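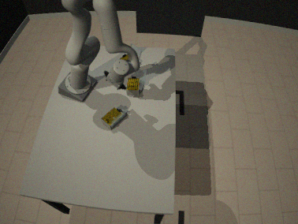
The arm over the table, three yellow-labeled boxes to go.

The Trial Month
Filed under: Short Reads, Machines
Last updated: October

I signed up for the Tisora trial at 2 a.m., which is when I buy everything. Run 681 was mine to watch – a white arm, a big white table, no coffee breaks.
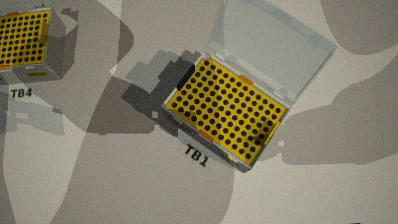 I typed "is it shy?" into the help chat and Carmela Colombo wrote back from Zalldale. "It's thinking," she said. I told her I'd paid 200 for thinking and I do plenty of that for free! She sent a smiley, then a refund form. I left the form open and kept watching.

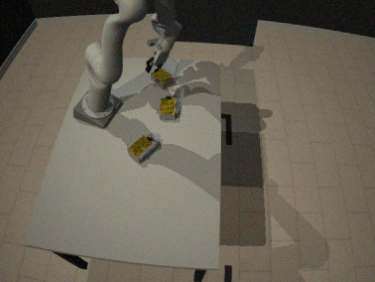
Part 2: The Refund Form

I never filled it in.

2 comments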